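Mixing simulated and real examples: is my ratio wrong?

kelp_static
Joined in April, 31 posts

Hello all. I am collecting examples for a pick-up policy and I would like your opinion before I spend more evenings on it. The task is small: find the little grey bar on the green box, take it and put it down at the side. I have 391 examples done by hand with the teleoperation set, and I made 700 more in Kenilden with random textures and random camera angle.

With only the hand examples, the policy is slow but it goes to the right place. When I add the simulated ones it becomes quick and goes to the wrong place, mostly too far over the edge of the table. I have looked through many of the simulated views and for me they look reasonable. A typical one, with the camera tilted: 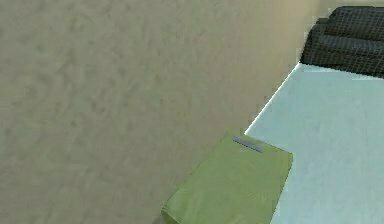
Kenilden render, table texture randomised, arm out of view

The texture of the box is also random, that is why it looks like wrinkled fabric. The real one is painted smooth. Has anybody had the same problem?

mortar_ohm
Your camera is tilted much more than I would dare. The edge of the table is running as a diagonal. Is your real camera ever in this position? If not, you are teaching it views that it will never need.

kelp_static
No, the real camera is fixed. I thought that more variety is always good, this is what the Wendt guide recommends for beginners.

mortar_ohm
The Wendt guide was written for mobile bases, where the camera moves all day. For a fixed camera I keep the angle within a few degrees and I put the variety in the light and the colours.

tundra9
I do not agree with this. I had a fixed camera too, and somebody in the workshop touched the stand, and after that my narrow policy was worth nothing. I had to collect everything again. Wide angles have cost me some accuracy but they saved me later.

mortar_ohm
Then fix your stand better :)

tundra9
It was screwed to the table!

flatwasher
I think both of you are looking at the wrong thing. Look at how little of the view is the bar. Beige table is taking the most of it, and the bar is a thin thing near the upper edge of the box. If you reduce the picture before training, how many pixels remain for it? kelp_static, which input size do you use?

kelp_static
The default one of Emgate. I have not changed it. I will check tonight what is left of the bar after reducing.

flatwasher
Please do. Also, what is the dark thing in the corner? If it has a place where it always stands in the simulation, the policy can learn to use it as a landmark. I had this with a calibration board once.

kelp_static
It is from the clutter set, one of the soft items. I believe it is placed at random but I must look in the config, I did not write that part.

paperclip_north
A cheap test before you change anything: take 20 simulated examples with the camera set as the real one, train with these plus all the hand ones, and compare. If it is still going over the edge, the angle is not guilty. I did it this way for our Flanetport cell and it took me one afternoon.

mortar_ohm
20 is too few to show anything next to 391.

paperclip_north
It is enough to show if it becomes worse. I do not claim more than this.

kelp_static
Thank you for all the answers. I have checked two things. After reducing, the bar is 9 pixels long in many of the views and it is only a thin grey line on the green box, so flatwasher has a good point. And the soft item is not random, the position has a fixed seed from an old test. I will repair the seed first, then larger input, and the camera angle I leave for the end so that I know which change has helped.

tundra9
Good order. Keep the old set, do not delete it.

flatwasher
And write the seed in the file name, please. You will thank yourself in some months.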